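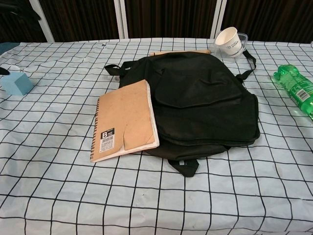
Einheit 5: Belegung, Preis und Vertriebskanal im Ferienhotel

Handout zum Modul Hotelbetriebslehre, zweites Semester. Die Einheit schliesst an die Kostenrechnung an. Vorausgesetzt werden die Begriffe Fixkosten, variable Kosten und Deckungsbeitrag. Wer beim Deckungsbeitrag unsicher ist, liest vorher noch einmal die Seiten zu Einheit 3.

5.1 Ausgangslage

Ein Hotelzimmer, das in einer Nacht leer bleibt, lässt sich nicht auf Lager legen. Die Kapazität ist kurzfristig fest, die Nachfrage schwankt, und der grösste Teil der Kosten fällt unabhängig von der Belegung an. Pacht oder Abschreibung, Grundlohn, Versicherungen und ein grosser Teil der Heizkosten laufen weiter, auch wenn im Zwischensaisonmonat halbe Stockwerke leer stehen. Die Kosten, die ein zusätzlich belegtes Zimmer verursacht, sind dagegen klein: Wäsche, Reinigung, Verbrauchsmaterial, Frühstück, Kurtaxe, Kommission.

Daraus folgt, dass der Verkauf über zwei Grössen gesteuert wird, die Menge der verkauften Zimmer und den Preis pro Zimmer. Beide hängen zusammen. Eine Preissenkung kann die Belegung erhöhen und den Ertrag trotzdem verschlechtern. Ein hoher Durchschnittspreis sagt wenig aus, wenn dafür die Hälfte der Zimmer leer bleibt.

5.2 Kennzahlen

Verfügbare Zimmernächte: Anzahl Zimmer mal Anzahl Nächte der Periode.

Verkaufte Zimmernächte: Summe der belegten und bezahlten Zimmer über alle Nächte der Periode. Freizimmer und vom Personal belegte Zimmer zählen nicht dazu und werden getrennt ausgewiesen.

Zimmerbelegung: verkaufte Zimmernächte geteilt durch verfügbare Zimmernächte, in Prozent.

Durchschnittlicher Zimmerpreis (ADR): Logisertrag netto geteilt durch verkaufte Zimmernächte. Netto heisst ohne Mehrwertsteuer, ohne Kurtaxe und ohne Frühstücksanteil.

Ertrag pro verfügbares Zimmer (RevPAR): Logisertrag netto geteilt durch verfügbare Zimmernächte. Gleiches Ergebnis: Zimmerbelegung mal ADR.

Die Zimmerbelegung darf nicht mit der Bettenbelegung verwechselt werden. Ein Doppelzimmer, das von einer Person bewohnt wird, ist in der ersten Kennzahl voll belegt und in der zweiten zur Hälfte. Logiernächte, wie sie in der Beherbergungsstatistik stehen, werden pro Gast gezählt und taugen deshalb nicht als Zähler der Zimmerbelegung. In den Prüfungen der vergangenen Jahre war das der häufigste Fehler.

5.3 Fallbeispiel Hotel Hämmerli, Reseck

Das Hotel Hämmerli in Reseck ist ein Dreisternehaus mit 49 Zimmern. Es ist ganzjährig geöffnet und hat zwei Saisonspitzen, im Februar und im August. Der Oktober gilt als Zwischensaison: Die Wanderwege sind je nach Wetter noch offen, die Bergbahn fährt nur am Wochenende.

Angaben für den Monat Oktober (31 Nächte):
Verkaufte Zimmernächte: 817
davon über Buchungsplattformen: 372
Durchschnittlicher Zimmerpreis: CHF 148
Zimmer ganzmonatig ausser Betrieb: 2

Verfügbare Zimmernächte: 49 × 31 = 1519
Zimmerbelegung: 817 ÷ 1519 = 53,8 %
Logisertrag: 817 × 148 = CHF 120 916
RevPAR: 120 916 ÷ 1519 = CHF 79.60

Umgang mit gesperrten Zimmern

Zwei Zimmer standen den ganzen Monat wegen eines Wasserschadens nicht zum Verkauf. Zieht man sie ab, bleiben 47 × 31 = 1457 verfügbare Zimmernächte. Die Belegung steigt damit auf 56,1 %, der RevPAR auf CHF 82.99. Verkauft wurde deswegen kein Zimmer mehr.

Beide Rechenweisen kommen in der Praxis vor. Für den Vergleich mit anderen Betrieben muss bekannt sein, welche verwendet wurde. Für den Vergleich des eigenen Hauses über mehrere Jahre genügt es, bei einer Methode zu bleiben. In diesem Modul gilt: Kurzfristig gesperrte Zimmer bleiben in der Kapazität, es sei denn, die Aufgabe verlangt ausdrücklich etwas anderes. Dauerhaft umgenutzte Zimmer, etwa als Büro oder Personalunterkunft, gehören nicht mehr zur Kapazität.

5.4 Vertriebskanäle

Direktvertrieb umfasst Telefon, E-Mail, die eigene Website und Gäste, die ohne Reservation am Empfang stehen. Der Betrieb kennt den Gast, kann vor der Anreise mit ihm in Kontakt treten und zahlt keine Kommission. Gratis ist der Direktvertrieb trotzdem nicht. Website, Buchungsmaske, Kartengebühren und die Arbeitszeit an der Reception gehören in die Rechnung, werden aber selten dem einzelnen Zimmer zugeordnet.

Buchungsplattformen bringen Reichweite, vor allem bei Erstgästen und bei ausländischen Gästen, die Reseck vorher nicht kannten. Sie verrechnen eine Kommission auf dem vermittelten Preis. Dazu kommen Kosten, die in keinem Vertrag als Prozentsatz stehen: Rabattprogramme, kürzere Stornofristen, höhere Annullationsquote.

Reiseveranstalter kaufen Kontingente zu einem tiefen Nettopreis ein. Der Betrieb erhält dafür planbare Belegung, gibt aber in der Hochsaison Zimmer ab, die er teurer hätte verkaufen können. Entscheidend sind die Verfallsfristen. Ein Kontingent, das erst drei Tage vor Anreise zurückfällt, ist in einem Ferienort kaum noch zu verkaufen.

Gruppen und Firmen verhandeln einzeln. Sie werden in Abschnitt 5.6 behandelt.

Kanalanteil im Fallbeispiel

372 ÷ 817 = 45,5 % der verkauften Zimmernächte kamen im Oktober über Plattformen. Nimmt man an, dass der Durchschnittspreis auf allen Kanälen gleich war und die Kommission 15 % betrug, ergibt sich:

Vermittelter Logisertrag: 372 × 148 = CHF 55 056
Kommission: 15 % davon = CHF 8258.40

Die Annahme gleicher Preise ist eine Vereinfachung. In der Regel liegt der Plattformpreis wegen der Rabattprogramme tiefer, und der Direktpreis enthält die Stammgastkonditionen. Für eine Entscheidung über die Kanalpolitik braucht es den Nettoertrag je Kanal, also Preis nach Rabatt und Kommission.

5.5 Reservationssystem und Schnittstelle

Das Hotel Hämmerli arbeitet mit dem Reservationssystem Traltix. Für die Übungen steht eine Schulversion mit den Oktoberdaten bereit. Folgende Punkte sind vor der ersten Auswertung zu klären:

Buchungsdatum oder Aufenthaltsdatum. Die Standardliste in Traltix sortiert nach Buchungsdatum. Für Belegung und RevPAR wird das Aufenthaltsdatum gebraucht. Der Filter muss bei jeder neuen Liste neu gesetzt werden.

Kanalcode. Telefonische Umbuchungen einer Plattformreservation werden vom Empfang manchmal mit dem Code «Direkt» erfasst. Die Kommission bleibt geschuldet. Wer nur nach dem Code auswertet, schätzt den Direktanteil zu hoch.

Pauschalen. Bei Arrangements mit Halbpension steht der Gesamtpreis in der Spalte «Logis», bis der Tagesabschluss die Aufteilung vornimmt. Auswertungen vor dem Tagesabschluss zeigen deshalb einen zu hohen ADR.

No-Shows. Verrechnete No-Shows erscheinen als Ertrag, aber nicht als belegtes Zimmer. In den Übungen werden sie aus dem Logisertrag herausgenommen und separat aufgeführt.

5.6 Gruppenanfragen: Verdrängungsrechnung

Eine Gruppe wird zu einem tieferen Preis angenommen, wenn ihr Deckungsbeitrag höher ist als der Deckungsbeitrag der Einzelgäste, die ihretwegen abgewiesen werden müssen. In der Zwischensaison ist die Verdrängung oft null, an Spitzentagen kann sie die ganze Gruppe betreffen.

Vorgehen:

1. Erwartete Einzelbelegung pro Nacht bestimmen. Grundlage sind der aktuelle Buchungsstand und der Verlauf der Vorjahre, bereinigt um verschobene Feiertage und Ferien.
2. Freie Zimmer pro Nacht berechnen.
3. Verdrängte Zimmer pro Nacht bestimmen: Zimmer der Gruppe minus freie Zimmer, mindestens null.
4. Deckungsbeitrag der Gruppe berechnen, einschliesslich Verpflegung, Seminarraum und weiterer Leistungen.
5. Deckungsbeitrag der verdrängten Einzelgäste berechnen, ebenfalls mit ihrem üblichen Nebenkonsum.
6. Differenz bilden. Bei positivem Ergebnis liegt der Mindestpreis der Gruppe unter dem angefragten Preis, und es gibt Verhandlungsspielraum.

Beispiel: Der Sportreiseveranstalter Clisport fragt 20 Zimmer für eine Nacht im Oktober an, zu CHF 110 pro Zimmer. Erwartet werden ohne Gruppe 32 verkaufte Zimmer zu CHF 148. Die beiden gesperrten Zimmer sind nicht verkäuflich, es bleiben also 47. Frei sind 15 Zimmer, verdrängt werden 5. Die variablen Kosten betragen CHF 30 pro Zimmer und Nacht, Kommission und Nebenkonsum werden weggelassen.

Deckungsbeitrag Gruppe: 20 × (110 − 30) = CHF 1600
Deckungsbeitrag verdrängte Gäste: 5 × (148 − 30) = CHF 590
Differenz: CHF 1010

Die Anfrage wird angenommen. Der Mindestpreis liegt bei 30 + 590 ÷ 20 = CHF 59.50 pro Zimmer. Zu beachten ist, dass gesperrte Zimmer hier anders behandelt werden als bei der Kennzahl in 5.3: Verkauft werden kann nur, was bezogen werden kann.

Nicht in der Rechnung enthalten sind Folgewirkungen. Abgewiesene Stammgäste buchen unter Umständen auch im nächsten Jahr anderswo. Sportgruppen frühstücken früh und gleichzeitig, was die Dienstplanung in der Küche verändert. Solche Punkte gehören in den Kommentar zur Rechnung.

5.7 Übungen

Übung 1. Berechnen Sie den RevPAR des Hotels Hämmerli für den Fall, dass der Durchschnittspreis um CHF 10 sinkt und die verkauften Zimmernächte um 8 % steigen. Runden Sie die Zimmernächte auf ganze Zahlen. Kommentieren Sie das Ergebnis in zwei Sätzen.

Übung 2. Wiederholen Sie die Verdrängungsrechnung für Clisport mit einer erwarteten Einzelbelegung von 44 Zimmern. Geben Sie den neuen Mindestpreis an.

Übung 3. Erstellen Sie in der Schulversion von Traltix eine Liste der Oktoberaufenthalte nach Kanal. Suchen Sie Reservationen, deren Kanalcode nicht zur Reservationshistorie passt, und halten Sie fest, woran Sie das erkennen.

Abgabe der Übungen 1 bis 3 bis 12. Dezember über die Lernplattform, als ein einziges Dokument mit nachvollziehbarem Rechenweg. Gruppenarbeiten zu zweit sind erlaubt, beide Namen stehen auf der ersten Seite. An der Prüfung sind ein Taschenrechner ohne Textspeicher und die Formelseite aus 5.2 zugelassen.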